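Wanted: two or three people for a bin-picking build, Thursday evenings and the odd Saturday

Borkden is a shared workshop with 30 members, one decent drill press and a robot arm that has so far picked things out of a bin with the confidence of a teenager unloading a dishwasher. The arm project is called Jestine. It has been going since spring, and the two of us working on it have run out of evenings. We would like company.

What Jestine is supposed to do: reach into a bin of random stuff, choose one object, lift it out, put it somewhere else, and do it again without anyone standing over the stop button. What Jestine does at present varies.

Who we're looking for

Someone who can write Python and doesn't mind reading ours. There are 1,800 lines of it, and the comments were written late at night.

Someone handy with brackets, mounts and cable routing. The cables want to go everywhere the arm wants to go, usually first. If you have strong feelings about strain relief, we want to hear them.

Someone patient, no other skills needed, to set out objects, run trials and write down what happened. Our last log has 293 attempts in it and a column headed "notes" that mostly says "hm." You can do better.

You don't need a degree or a robotics background. I fix sewing machines for a living. You do need to be 16 or older, and anyone under 18 needs a parent's signature on the workshop form.

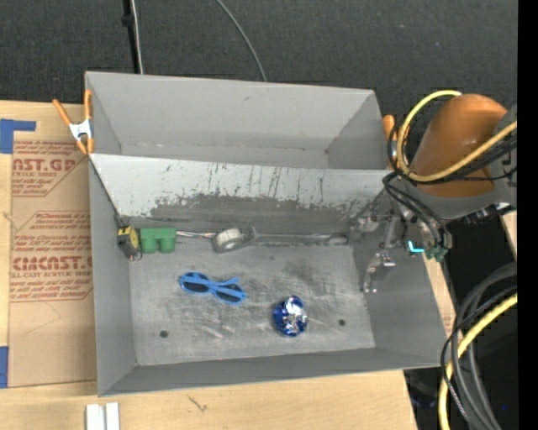
Why not just use a suction cup?

We tried one, and it's still in the drawer. Suction is great on flat, smooth things like boxes and lids, but it gives up on crinkled foil, and a pair of sunglasses doesn't offer it much to hold. Fingers are slower and fussier, and they can manage a wider mix, so fingers it is until spring at least.

What a session looks like

Doors open at 7 in the evening. The first half hour goes to powering up, checking the stop button and arguing about what went wrong last week. Then we run picks, change one thing, and run them again. We try to change only one thing. We pack up when somebody yawns twice. Tea is free, cookies depend on who remembered.

Two rules on the floor: hands stay out of the bin while the arm is live, and long hair gets tied back. Okafor, the other half of the current team, enforces both and cannot be charmed.

What you get

No money. This is a hobby, and it costs us a bit each month. You do get free workshop access on project nights, a key after your trial period, and your name in the Pistix files, Pistix being our control software and the only part of this with a logo. Spare parts are shared. So is blame.

How to apply

Send a few lines to Lenuța Husar, care of the Borkden front desk, or leave a note in the Jestine tray by the door. Tell us which of the three spots you'd like, which evenings you can make, and one thing you built that didn't work. We skip résumés, but we read that last part closely.

Please get in touch by September 18, 2026. New people start in October.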